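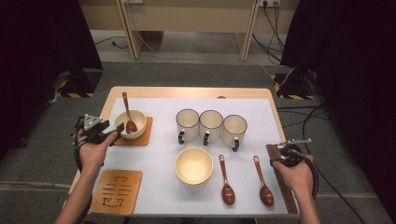 Hovell Lab, Bimanual Manipulation Group: rultier-users mailing list

Subject: Re: [rultier-users] does relabeling the release point really help?
Time: 4:12 PM

Hi all,

Quoting the earlier question so it's all in one place:

> We tried Rultier on our own tableware recordings and I'm puzzled by the
> release point relabeling. The README says the gripper width in the
> demonstrations gets shifted before training, but I can't see why you
> would touch good human data. Our baseline learns the reach just fine.
> It falls apart when it has to let go of a mug, and I had put that down
> to too few demonstrations. Did you compare against simply recording
> more? And did you keep the head view for this, or only the grippers?

Great question, and the timing couldn't be better, as we finished the comparison this month and I've been itching to tell someone about it!

The second part first: the head view goes in, yes. We tried dropping it and the two arms started getting in each other's way as soon as both were reaching for the middle of the table (bowls in the center were the worst). Each gripper view is great for the last few inches and pretty clueless about what the other hand is up to. If you can only keep one extra camera, keep that one.

Now for the release point. When a person lets go of a mug, the fingers start opening while the hand is still settling. People are very good at this. They feel the base touch down and the opening kind of overlaps with the end of the motion. The recording has the width and the pose but none of the feel, so the policy learns "start opening near this height," and near is not close enough. Open a hair too early and the mug drops onto one side of its base. Open too late and the fingers drag it along as the arm backs off.

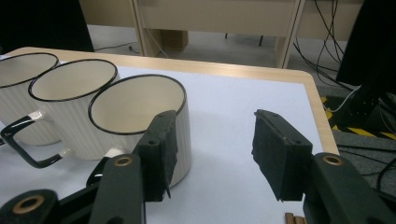 The other place it hurts is the approach, and I didn't expect this one at all. With mugs lined up close together there's very little room for a finger to get in between, so small errors in width matter a lot more than they do with a lone bowl. A policy trained on raw widths tends to come in half open, as if it's averaging between the person who opens wide early and the person who waits. Once we moved the opening to the moment the hand stops moving, that mushy in-between width mostly went away on the approach too. We only changed the labels at the release end! I think the network was spending effort modeling a wobble that had no visible cause, but that's a guess and I'd love to hear a better one.

On recording more, yes, we compared. Plain training sets of 1,000, 2,000 and 3,000 demonstrations, same objects, same table, and the same sets again with relabeling. Going from 1,000 to 2,000 helped both. Going from 2,000 to 3,000 did next to nothing for the plain policy on mug placement, while the relabeled one kept improving. And the relabeled policy at 1,000 already placed mugs more reliably than the plain one at 3,000, which made my whole week.

Spoons are a different story. They barely changed. A spoon lying flat doesn't care much when you let go of it, and our failures there are nearly all at the grasp.

Settings, for anyone who wants to try it: the stillness window is 8 samples at the default rate, and the speed threshold is in the config under release. Please plot a handful of your own recordings before trusting our threshold. If your people work faster than ours, the window will land too late, and you'll see the hand already backing away in the plot. 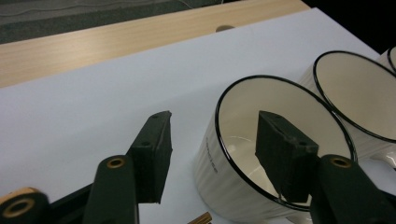

Over on the Fladow list, someone wondered whether this would hold up for objects that have to be stood upright before they're put down, where the hand never really comes to rest before the fingers open. That's a fair worry. A stillness window has nothing to grab onto in a motion like that, and in our code it falls back to the raw width without telling you. I'm adding a warning for it now. My hunch is that you'd want to look at the speed of the hand relative to the object, and the Hyun branch has an object tracker that could supply it, but it's slow and I haven't gotten it to run on the full set yet.

If anyone has recordings with a lot of uprighting in them, I would be thrilled to run the comparison on those. Raw is best, before any trimming, with the width stream at its original rate. The upload folder is the same one we used in September.

For the original poster: try relabeling on the data you already have before you record any more. It takes a few minutes, and you can flip it off with the flag relabel_release=false to get your exact old numbers back. I'd really like to know what you find, especially if it doesn't help.

Cheers from the Hovell end of things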